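3.2 Listing texts and the order of rooms

The second part of our material consists of the written descriptions that accompany rental listings in the district of Virnwood. We collected 52 descriptions from two letting offices, Omeo and Stulo, and we kept only those which were written by the office itself. Texts supplied by the owner were put aside, as in the earlier work of Lau and Khoo these were found to follow no stable order. The collection was closed on 3/26/22. Listings changed after this date were kept in their first version.

Each description was divided into segments, where one segment is the passage of text that deals with one room or one outdoor space. The division was made by two coders, Fikri Hutapea and Sunee Phromma, who worked separately and then compared their results. Most disagreements concerned the landing and the hallway. Some writers give the hallway a sentence of its own, while others mention it only in passing, for example "hall leading to kitchen". We decided that a space counts as a segment if it has at least one property of its own in the text, such as a floor covering, a window or a cupboard. A space that is only passed through was coded as a link.

3.3 Links between segments

Links are of interest to us because they show how the writer imagines the visit. In the Omeo texts the reader is led in by the front entrance and then moves through the ground floor, and the stairs come late. The Stulo texts are less regular. There it is common that the living room is described first, even when it lies at the back of the property, and the entrance is mentioned afterwards or is missing. We call the first type a walking order and the second type a ranking order, following the terms proposed by Wang (see Section 2).

The difference has consequences for a person who has not visited the property. In a walking order it is possible to draw a simple plan from the text, although the sizes will be wrong. In a ranking order the plan often cannot be closed – two rooms may be described carefully and still the reader does not know whether they are next to each other. In a small trial with 25 readers, all of them looking for a flat at that time, we asked for such drawings and compared them with the floor plans held by the offices. The full results are given in Section 4.

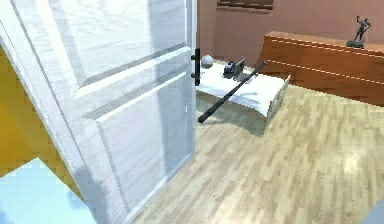
Figure 3. Door with vertical bar handle, rendered view.

A further point is the length of the segments. Kitchens receive the longest passages in both offices, and this agrees with what is known from sales listings. Bathrooms are treated shortly, often in one line without a verb. We had expected that a higher rent would give a longer text, but in our material this is not clear. Several of the cheapest flats have descriptions of over 1000 characters, and one reason may be that these flats stay longer on the market and the text is extended when the listing is renewed. We could not test this, because the offices do not store the dates of such changes.

It should also be said that the writers are few. According to Amirul Nugroho, who arranged our access to the Stulo listings, most of their descriptions in this period came from the same two employees. Personal habit can therefore not be separated from the practice of the office. In April we received a further 40 descriptions from Stulo, written after a change of staff, and they are used in Section 5 only, for the comparison of opening sentences. They were coded with the same rules as the main collection.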